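# Gradus in the tray: gallery and notes

Gradus is the planning half of our bin picking stack at Braltolitz. Dravwood is the perception half. Between them sits Mohmand, a message layer that was meant to be a weekend of glue code and now has its own test suite and its own enemies. The page collects what we have to show from the tray work, with captions longer than captions should be. Kausar Kiani wanted it kept short and then sent me four paragraphs on transforms, so blame is shared.

The task sounds like something you'd hand to a toddler. There are colored bars in a metal tray. Take one out. Repeat until bored or empty.

## Seeing the bars

Dravwood fits boxes to the point cloud and then argues with itself over which boxes are real. Bars lying alone on the floor of the tray are easy. Bars that touch end to end get merged into one very long bar with a kink in it, and for most of January the planner was politely asked to pick up boomerangs. Atif Sethi fixed this by splitting on color first and geometry second. That works nicely for red against green and does nothing at all for red against red, which is why the edge splitter is still in there behind a flag called `--suspicious`. Leave it on.

Bare metal is the other problem. A shiny floor gives back reflections that look, to an eager box fitter, a lot like a thin bar lying just under the real one. We call them ghosts. The current filter drops any candidate whose top face sits below the tray floor plane by more than the calibration error, and the calibration error is a number Kausar will defend at length.

If you're reading the overlay windows:

- Solid outline: Dravwood believes in this bar.
- Dashed outline: Dravwood has heard of this bar.
- Outline in magenta: somebody passed the wrong camera transform. It's usually me.

## Deciding what to pick

Gradus takes the list of bars, generates grasps for each one, and scores them on clearance, wrist angle, and how much the move will disturb everything else. The old scorer ran 132 candidates per cycle and picked the winner on clearance alone. It had a strong preference for bars in the middle of the tray and would leave the ones near the walls for last, like a kid with peas. Then it would time out on the peas.

The new one looks ahead. It asks which bars will get harder if they're left alone, and takes those sooner. Jawad Jafri wrote it, and the comment at the top of the file reads "greedy, but with regrets." On the recorded scenes it now fails to find a plan in 7 of them, down from 11, and I can tell you all of the remaining ones involve a bar lying flat along a wall. A finger needs somewhere to go. No amount of scoring makes room between steel and acrylic, or whatever you've put in there.

Weights live in `scorer.yaml`. Please don't tune them on one scene and push. You know who you are, and so does git.

## Getting there without wearing the cables

Planners love a robot that is a tidy stack of cylinders. Real ones come dressed. Cables go over the joints, hoses hang off the tool, and the collision model knows about none of it unless somebody tells it.

For a long time we told it by drawing one fat capsule around the wrist. It was safe. It was so safe that Gradus refused any approach near a tray wall — the capsule was already in collision before the arm had left home. Haris Bhutto replaced it with a chain of 8 smaller spheres that follow the bundle as the joint turns. They don't simulate the cable. They guess where it could be and stay out of that, and the guess is padded by a parameter named `slack_paranoia`.

The hoses below the wrist are still handled by a box. I'd like to say there's a plan for the box.

Something for anyone porting this to another cell: wrist rotation limits in the planner are tighter than what the arm will do. This is deliberate. A path that winds the wrist one way on every pick is perfectly legal on paper, and the bundle keeps score. Gradus carries the wind-up as a cost between cycles and will now and then choose an uglier grasp to unwind. New people report this as a bug. Raili Hirvonen closes the ticket with the same link every time, and I've started to find it soothing.

## Tooling, such as it is

`mohmand replay` takes a log and plays it back against the current planner. It prints a line wherever today's decision differs from the one in the log. Run it before you merge. A difference isn't a failure, but you should be able to say why it's there, and "vibes" has been rejected as a reason in code review.

`mohmand freeze` stops the world model from updating while you stare at it. It doesn't stop the arm. We renamed it twice to make this clearer and people kept typing the old name, so now it's `freeze` again and prints a warning in capitals.

Known annoyances:

1. Replay ignores timestamps older than the last calibration and doesn't mention it.
2. The tray model has straight, crisp walls. Trays have sloping ones. The margin covers the gap, mostly.
3. Swapping red and green in the config swaps the labels but not the overlay colors. Atif says it's on his list. I've seen the list.

## Tool down in the tray

Red and green bars at assorted angles, one of the reds partly under the metal finger. Look at the yellow cable and the black bundle going over the orange joint: that bulge on the left is what Haris's spheres are for. The thin hoses under the wrist are the part that still gets the box. And the whitish blotches and scratches across the floor of the tray are a fair sample of what Dravwood has to read past when it goes looking for edges.
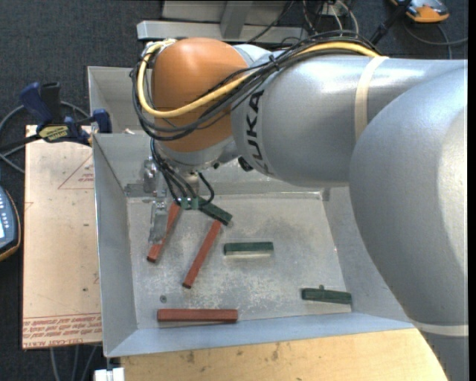
*Page last changed: 7 Jun 2025*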